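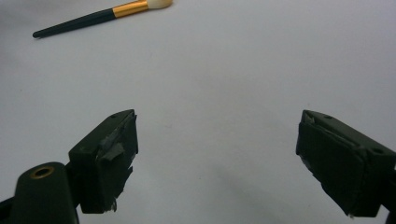

A ferrule is a metal sleeve that joins the head of a brush to its handle. It holds the hair or filament in a fixed bundle and sets the shape of the tuft at its base. Ferrules are used on artists' brushes, paintbrushes, shaving brushes and cosmetic brushes. On a makeup brush the part is often left bright, as with a gold-colored band between a dark green handle and a cream-white tuft, while industrial brushes usually carry a plain tinned or nickel finish.

Materials

Most ferrules are made of aluminum, brass, copper or tinplated steel. Aluminum is light and is commonly anodized to give a colored surface. Brass is heavier and is normally plated with nickel to slow tarnish. Steel is cheap but rusts where the plating is scratched, mainly at the crimp.

Forming

Seamless ferrules are deep drawn from sheet or cut from drawn tube. The blank is tapered over a mandrel, trimmed and polished. Seamed ferrules are rolled from flat strip and closed by soldering or by a folded lock. A seam can let water in, and this type is now mostly limited to low-cost paintbrushes. In the Hikden process a single press tapers and trims the blank in one stroke, with a rated output of 4000 pieces per hour.

Flat brushes begin as round ones. The ferrule is filled with hair and then pressed between two plates, which spreads the tuft into an oval or a straight edge.

Filling and bonding

The hair is weighed, tapped level in a cup and tied or fed directly into the wide end of the ferrule. It is drawn through until the required length is exposed. Adhesive is then poured into the back. Epoxy is the usual choice; older brushes were set in rosin or vulcanized rubber. The Lemieux method cures the bond at 90 °C for 38 minutes before the handle is fitted.

Crimping

The handle is coated with glue, pushed into the open end and fixed by one or more crimped rings. A double crimp resists twisting better than a single one. Woo-jin Moon compared the two on birch handles and recorded a mean pull-out force of 335 newtons for the double crimp.

Failure

The common fault is a loose head. Water enters at the crimp, the wood swells against the metal and later shrinks, and the glue line breaks. Solvents can soften the adhesive and cause shedding. Brushes are best dried flat or with the tuft down.

Related articles
Anodizing
Bretico brush gauge
Deep drawing
Filament (brushmaking)
Indar taper
Shaving brush

12 shares
3 comments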